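Skivex Stage Light review: a decent fan light let down by its app

I bought the Skivex in August, a week before the Treltico comeback show at Plendcombe Arena. It costs 125 in the official shop, or 157 if you want the version with the photo card set and the carry pouch. I went for the cheaper one. The pouch is thin and the cards are the same ones that came with the album.

In the box you get the light, a wrist strap, a USB cable and a folded sheet of instructions. The light takes a built-in battery, so no more carrying spare AAAs. A full charge takes 2 hours and lasted me the whole concert, with the queue before it, on the middle brightness.

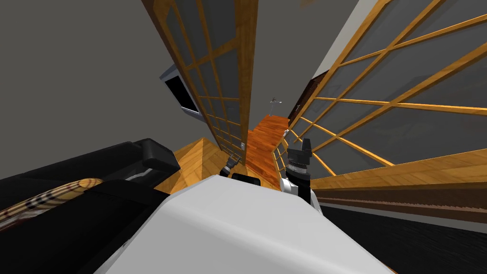
Mine went flat before the encore, and I'd charged it overnight. I think it depends on whether you leave Bluetooth on while you wait outside. Once I turned that off at the second show it was fine till the end.

I did have Bluetooth off in the queue, so that may well explain the difference. The instruction sheet doesn't mention it, and it should.

As a light it's good. The colour is even all the way round the dome, and the blue matches the group's official shade much better than the old model did, which always leaned towards purple. The handle is a bit thicker and sits well in the hand. It's heavier as well, and by the second half of the set I was swapping arms. 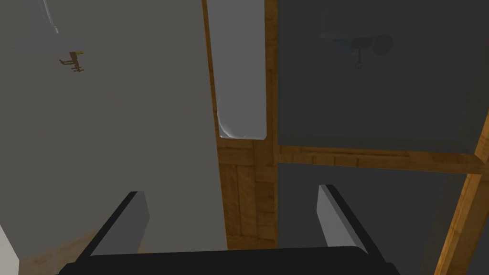 Pairing is where it goes wrong. You have to register your seat in the Nuchit app so that the venue can control the light during the songs. It took me two tries at home and then it lost the seat number when I got to the arena. The help desk sorted it, but the line was long and I missed the opening video. Plenty of people in my block had given up and were using manual mode, so the wave effect in the ballad section had gaps in it.

When it does work it looks great. The colour changes are quick and I didn't notice any lag against the music. The slow fade in the last song was the best use of it all night.

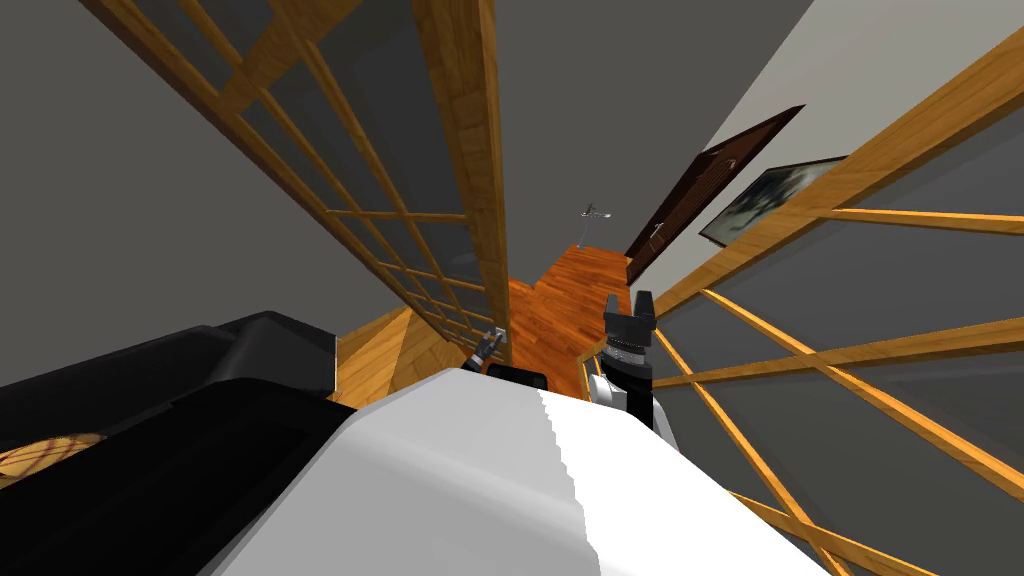
Plendcombe, inside

Build quality is fair. The dome twists off for cleaning and clicks back firmly. The button is small and easy to press by accident in a bag, so use the lock (hold it down until it blinks). The strap is the weak part. The stitching on mine had started to pull by the time I got home and I've replaced it with the one from my old light.
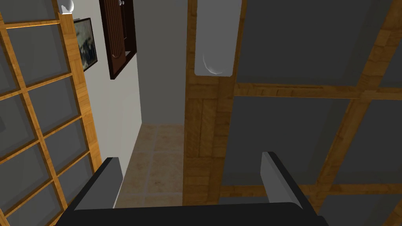 I've also used it for a couple of streamed concerts, where it connects through the same app. That went more smoothly, with no seat to register, though the colours ran slightly behind the picture on my laptop. On my phone they were in step.

If you have the old model and mainly watch at home, I'd keep it. The old one still pairs for streams. If you're going to a show on this tour you'll want the new one, as the old lights can't be controlled at the venue. Register your seat early and take a screenshot of it.

Light: 4 out of 5
App: 2 out of 5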